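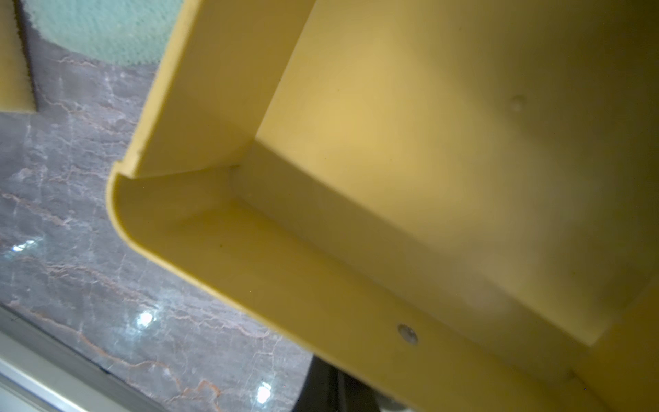

Setting up a wrist-camera demonstration for visitors takes one morning if the arm is already calibrated. These notes cover the bin demonstration we run at the Stotska open day in May, in the order the work is done. They assume a single arm, one operator and one talker. Choose a bin with matte walls and rounded inner corners, in a color that stands apart from the floor. A yellow bin on grey marble separates well, even with the lights glinting off the polished stone.

What you need
Arm with wrist camera, mounted and calibrated
One open bin, empty
Soft test objects, no glass
Second monitor, facing the visitors
Floor tape
Emergency stop on a cable long enough to reach the operator's chair

Step 1. Place the bin
Set the bin inside the arm's comfortable reach, 500 mm from the base to the near wall. Tape the floor at two corners. Visitors bump things, and the tape lets you put the bin back without teaching the poses again.

Step 2. Teach the viewing poses
Teach two poses. The first looks straight down and is used for picking. The second is tilted steeply so the inside of the bin faces the camera and its edges run diagonally across the monitor. Keep the second pose at least 310 mm above the rim. Name both poses in Flekenance before you save the program. Unnamed poses are dropped on restart in our version.

Step 3. Check the light
Run the camera live and move through both poses slowly. Look for bright points on the floor outside the bin. If the detector marks any of them as an object, shrink the search region to the inside of the walls. Do not lower the exposure to get rid of them. The shaded side of the bin goes too dark and the picks on that side start to fail.

Screw heads and rivets on the bin cause the same trouble. Mask them by hand. Tullio D'Amico wrote the mask tool, and it is under Setup, second tab.

Step 4. Set the speed
Limit the arm to 51 percent. Full speed looks impressive from across the room but visitors cannot match the arm to the monitor.

Step 5. Rehearse
Run ten cycles with the bin empty, then ten with objects. The empty run should end each cycle in the tilted pose with no pick attempted. If it attempts a pick, go back to Step 3.

Step 6. Run the demonstration
Start in the tilted pose and hold it. The talker explains what is on the monitor, then the operator drops in one object and releases the hold. Take questions between cycles with the arm paused.

Nélida Farías used the same sequence at Villalba with a smaller arm. Her pose file is in the shared folder, but the heights must be taught again for ours.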